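Collecting Demonstrations for a Pill-Sorting Arm
Project report, Hannelore Dreßler and Vaughn Baptiste

1. Aim

Our project looked at how many examples a small arm needs before it can open a weekly pill organizer and work with it unaided. Most of the term went on gathering those examples, so this report is mainly about that part. Training is covered briefly at the end.

2. Task

We split the job into 2 stages. In the first, the arm opens the lid of one compartment. In the second, it moves a single sweet from one glass bowl to the open compartment. We used sweets in place of tablets throughout. Each stage was recorded as its own episode, because early on we lost whole recordings to a mistake in the last few seconds.

3. Set-up

The arm is clamped to the edge of a table and driven by a second arm of the same size, which one of us moves by hand. We call the follower arm Driltmont, after the name Vaughn gave its configuration file. The recording software is Brustinska, which the department already had installed.

We put a white cloth over the table to cut down on glare. This helped, but the cloth creases, and a crease under the organizer tips it enough to change the height of the lids. We smoothed it before each session and left it alone after that.

The lids are green in one column and blue in the other. We began with the green ones. The fingers have to come down at a slant over the lid, and the forearm passes above the bowls on its way there, so the elbow must be kept high.
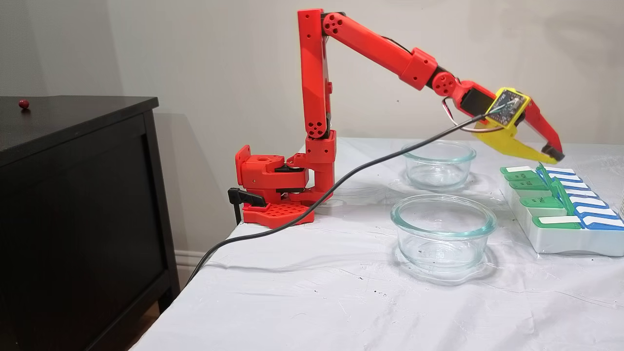 4. Collecting the episodes

We recorded 221 episodes over the spring, most of them in the Zindcombe room on Wednesday afternoons. One person drove and the other reset the table, swapping when the driver got tired. Tired drivers make jerky episodes, and these were the ones we most often threw away.

An episode was kept if the stage was finished without a second attempt. Hannelore wanted to keep the failed grasps as well, and we stored them in a separate folder but did not train on them.

The bowls were moved a little between episodes. We should have moved the organizer more than we did.

5. Training

The first model was trained for 3,229 steps on the lid episodes only. It reached for the correct column but tended to stop just above the lid and wait. We think this comes from our own habit of pausing there to line up the jaws. We trimmed the pauses and trained again, and the waiting got shorter. The second stage has not been trained yet.

Contact: Lumbantobing Teaching Lab office | © Lumbantobing Teaching Lab | Back to top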